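ロボットと机の上のやくそく

文　Drollilholmこども科学だより　編集室
2023年6月1日

ロボットのうでが、消しゴムをつまもうとするところを見たことはありますか？　ゆっくり近づいて、指をひらいて、ちょっと止まって、それからそっとはさむ。見ているこちらまで息を止めてしまいます。うまくつまめたときは、思わず「やった！」と声が出ます。

ロボットの話というと、どれくらい力もちか、どれくらい速いか、という話になりがちですよね。でも今回、編集室がみんなに話したくてうずうずしているのは「きまり」のことです。きまりなんてつまらなそう？　いえいえ、ロボットのきまりは知れば知るほどおもしろいんです！　ひとつひとつのきまりのうしろに、「どうしたらけがをしないかな」「どうしたら同じことをもう一度できるかな」と考えた人たちの知恵がぎっしりつまっています。

■そもそも、どうしてきまりがいるの？

ロボットのうでは、モーターで動きます。モーターは、命令されたとおりに回ります。目の前にきみの手があっても、それに気づくしくみがついていなければ、止まらずに進んでしまいます。いじわるをしているわけでも、おこっているわけでもありません。気づいていないだけです。

人どうしなら、ろうかでぶつかりそうになると「おっと」とよけますね。相手の顔を見れば、右に行きたいのか左に行きたいのかも、なんとなくわかります。ところがロボットには顔がないものが多いし、次にどっちへ動くか、見ただけではわかりません。しかも、じっと止まっているように見えて、次の命令を待っているだけのときもあるのです。

「止まっているロボット」と「電源が切れているロボット」は、ちがいます。ここ、とっても大事なのでもう一回。止まっているのと、切れているのは、ちがいます！

だから世界じゅうの人が集まって、ロボットを安全に使うためのきまりを作ってきました。こういう、みんなで使うきまりを「規格（きかく）」とか「標準（ひょうじゅん）」とよびます。電池の大きさがどの店で買っても同じなのも、規格のおかげです。ロボットにも、つくる人が守る規格、工場にすえつける人が守る規格、人の近くで動かすときの規格など、いろいろあります。読んでみるとむずかしい言葉だらけですが、中身は意外と身近なことが書いてあるんですよ。

■きまり１　まず、あぶないところをさがす

ロボットを動かす前に、大人たちは「リスクアセスメント」ということをします。かみそうな名前ですね。日本語にすると「あぶなさを調べて、どのくらいあぶないか考えること」です。

たとえば、こんなふうに考えます。

うでがいちばん遠くまでのびたら、どこまでとどく？
指と指のあいだに、人の指がはさまることはない？
もっている物を落としたら、どこに落ちる？
コードに足をひっかける人はいない？
その物はとがっている？　われる？　こぼれる？

最後の「こぼれる？」は、見のがされやすいところです。ロボットの練習には、飲み物のボトルのような身のまわりの品がよく使われます。ふたがちゃんとしまっているか、始める前にたしかめます。水は電気のなかまとは、とても相性が悪いのです。

あぶないところが見つかったら、次はへらし方を考えます。順番もあります。いちばんいいのは、あぶないもの自体をなくしてしまうこと。角がとがっているなら、丸い形にかえる。それができなければ、さくやカバーをつける。それでも残ったあぶなさは、はり紙や練習で人に伝えます。「気をつけてね」と言うのは、いちばん最後なんですね。編集室もはじめて知ったとき、へえーっ！と声が出ました。家のなかのことでも使えそうな考え方です。

■きまり２　すぐに止められるようにする

ロボットのそばには、非常停止（ひじょうていし）ボタンがあります。赤くて、きのこのように頭がぽこっと出ていて、まわりが黄色いもの。駅や工場で似たボタンを見た人もいるかもしれません。

どうしてあの形なのでしょう。あわてているときの手を想像してみてください。指先で小さなスイッチをえらんで押すのは、びっくりするほどむずかしいのです。でも、大きく出っぱったボタンなら、手のひらでバン！とたたけます。赤と黄色の組み合わせは、目のはしにもとびこんできます。

おもしろいのは、もどし方です。ボタンをもとにもどしただけでは、ロボットは動き出しません。動かすには、もう一度「スタート」の操作をします。もどしたとたんに動いたら、まだ手を引っこめていない人がいるかもしれませんからね。

ロボット教室Lindqvistでは、その日の練習を始める前に、かならず非常停止ボタンをためします。動かして、押して、止まる。ちゃんと止まったら、はじめて本番です。毎回やります。きのうもやったから今日はいいや、はなしです。

■きまり３　うでのとどくところに線を引く

ロボットのうでがとどくはんいは、床や机の上にテープではっておくとよくわかります。動いているあいだは線の内がわに手を入れない。物を置きなおしたいときは、一度止めて、操作している人に「入ります」と声をかけ、「どうぞ」と返事がきてから入る。

返事を待つところがミソです！　「入ります」と言っただけで手をのばすと、相手に聞こえていないことがあります。ロボットの音、おしゃべり、せんぷう機。部屋のなかは思ったよりにぎやかです。

町工場のTosowには、このやりとりをまとめた手のひらサイズのカードがあります。ぜんぶで36まい。絵と短い言葉だけで書いてあって、「かみは むすぶ」「ひもは しまう」「入るまえに 声」など、声に出して読むとちょっとかるたのようです。編集室のお気に入りは「ねむいひは みるだけ」。いいなあ、これ。

■きまり４　机の上をととのえる

さて、ここからは細かい話です。でも編集室がいちばん好きなところでもあります。

人のくらしを手伝うロボットには、机の上の小さな物をつまんだり、入れ物に入れたりする練習がたくさんいります。練習には、どこの家にもありそうな物をならべます。消しゴム、ペン立て、マーカー。ふつうの物でいいんです。というより、ふつうの物がいいんです！　ふつうの家で役に立ってほしいのですから。

ただし、ならべ方には「よいやり方」があります。

始める前に机をふく。
使わない物は、うでのとどかないところへどける。
物のならべ方を書いておく。
カメラのレンズのよごれを見る。
毎回まったく同じ置き方にしないで、少しずつ場所やむきをかえる。

最後のひとつは、ふしぎに思うかもしれません。きれいにそろえたほうが、練習しやすそうですよね。でも、いつも同じ場所にある消しゴムばかりつまんでいると、ロボットは「この場所に行って指をとじる」ことだけをおぼえてしまいます。消しゴムが少し横にずれただけで、もう空っぽの場所をぎゅっとつかんでしまう。漢字テストの答えの順番だけおぼえて、漢字をおぼえていないのと似ています。（ドキッとした人、いますか？）

それから、光る物。つるつるの紙や、すきとおったふくろは、明かりを白くはねかえします。カメラで見ると、そこだけ字やもようが消えたようになってしまうことがあるのです。だから、つつみをはがして練習したり、つつんだまま練習したり、両方やってみます。どちらでやったかは、ノートにきちんと書いておきます。

カメラの場所もくふうのしどころです。高いところから見れば、机の上の物がどんなふうにならんでいるかがわかります。手首の近くから見れば、小さな文字や、自分の指先と物とのはなれぐあいがわかります。きみも、えんぴつをさがすときは机ぜんたいを見て、しんをつまむときは顔をぐっと近づけるでしょう？　それと同じですね。

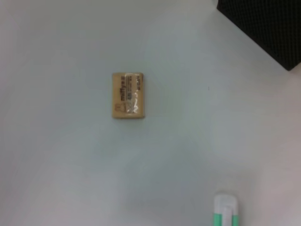
手首のカメラから見た、miffyの文字が入った消しゴム。

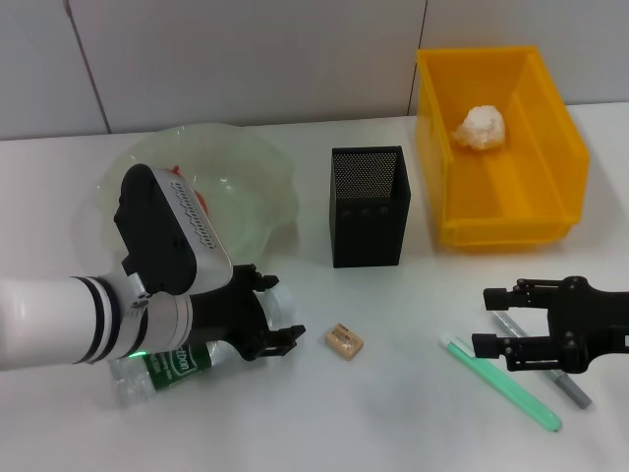

読者のコメントより：うちの学校でも机の上の物をどけてから工作をしますが、ロボットもいっしょなんだと思いました。でも質問があります。ロボットが物を落としたとき、すぐにひろってあげてもいいんですか。わたしだったら、かわいそうで、つい手を出しちゃうと思います。

やさしいおたよりを、ありがとう！　手を出したくなる気もち、よくわかります。編集室でも、落ちかけたペンにおもわず手がのびてしまった人がいました（ちゃんと注意されました）。

答えは「まず止める」です。落ちた物が床でころころ転がっていても、うでのとどくところにあるなら、止めて、声をかけて、返事をもらってからひろいます。ペンは待っていてくれます。だいじょうぶ。

それに、落としたこと自体が、とてもいい勉強の材料になるのです。どのむきでつまんだときに落ちたのか。指をとじるのが早すぎたのか、おそすぎたのか。人がさっと直してしまうと、何があったのかわからなくなってしまいます。ですから、しっぱいも消さずに記録しておきます。

■きまり５　記録をのこす

Vosanceという研究グループのノートを見せてもらいました。科学のノートというと、むずかしい式がならんでいそうでしょう？　ところが、開いてみると半分くらいは、ふつうの日記みたいなのです。

「カーテンをしめた」「青いペンがインク切れ。でもつまむだけなので、そのまま使う」「昼すぎから右の指の動きがおそい。ねじをしめたら直った」

こういうメモが22ページ以上もつづいていました。編集室は夢中になって読んでしまって、次の予定におくれそうになりました。だって、カーテンですよ！　カーテンをしめただけで部屋の明るさがかわり、カメラのうつり方がかわる。書いておかないと、あとから「どうしてこの日だけうまくいかないんだろう？」と、みんなで首をひねることになります。

よい記録には、だれがやったか、いつやったか、何を使ったか、どうなったかが書いてあります。まちがえて書いたところは、ぐちゃぐちゃに消さず、線を一本引いて、横に正しいことを書きます。前に何と書いてあったか読めるようにしておくためです。

もうひとつ。カメラを使うときは、うつってしまう人のことも考えます。部屋に入る人に「今、カメラが動いています」と知らせる。うつりたくない人には、終わるまで外で待ってもらう。名前や住所が書いてある紙は、机の上に出しておかない。ロボットの安全というと、ぶつかることばかり考えてしまいますが、ひみつを守ることも大事なきまりのなかまです。

■きまり６　うでが２本なら、もっとていねいに

うでが１本のロボットでも気をつけることはたくさんあるのに、２本になったらどうでしょう。うでどうしがぶつかるかもしれません。片方が止まっても、もう片方が動いているかもしれません。

そこで、非常停止ボタンをひとつ押したら両方いっしょに止まるようにつないでおきます。また、まん中あたりの、どちらのうでもとどく場所では、「先に入ったほうが出るまで待つ」という順番を決めておくことがあります。せまい道で車がゆずりあうのに似ていますね。

では、２本のうでで同じ物をもつときは？　たとえば、片方がボトルをおさえて、もう片方がふたを回すような仕事です。このときは待っていたら仕事になりません。速さをぐっとおとして、力の強さにも上限をつけて、少しずつためします。いきなり本物の速さでは動かしません。はじめての動きは、いつでもゆっくりから。自転車の練習と同じ、と言いたいところですが、自転車はゆっくりすぎるとたおれますね。ロボットは、ゆっくりでだいじょうぶです！

■やってみよう　ロボットごっこ

本物のロボットがなくても、きまりのためしっこができます。友だちや家の人と２人でやってみましょう。

ひとりがロボット役、もうひとりが操作する役です。ロボット役は、親指と人さし指だけを使います。机に消しゴムやペンを置いて、操作する役が「右へ」「ストップ」「下へ」「とじて」と命令します。ロボット役は、言われたことだけをやります。目をつぶってやると、ぐんとむずかしくなりますよ。とがった物やわれる物は使わないでね。

まずは、きまりなしで。次に、「ストップと言われたら、何をしていてもすぐ止まる」「手を入れる前に『入ります』、返事は『どうぞ』」というきまりを入れて。どんなちがいがあるでしょうか。

それから、置き場所をかえてためしてください。さっきうまくいった命令を、そのままの順番でもう一度言ってみると……おや？　空気をつまんでいますね。

やってみたら、ぜひ自分たちだけのきまりもひとつ考えてみてください。紙に書いて、机のはしにはっておきましょう。書いた日も忘れずに！

おたよりは、Drollilholmこども科学館の入り口にある緑のポストへどうぞ。６月のおわりまで受けつけています。

関連する読みもの
・つまむ、はさむ、すいつける　ロボットの手いろいろ
・赤いボタンのひみつ
・電池の大きさはだれが決めたの？
・けんきゅうノートの書き方　はじめの一歩
・カメラはなぜ光に弱い？
・工場たんけん　Tosowのルールカード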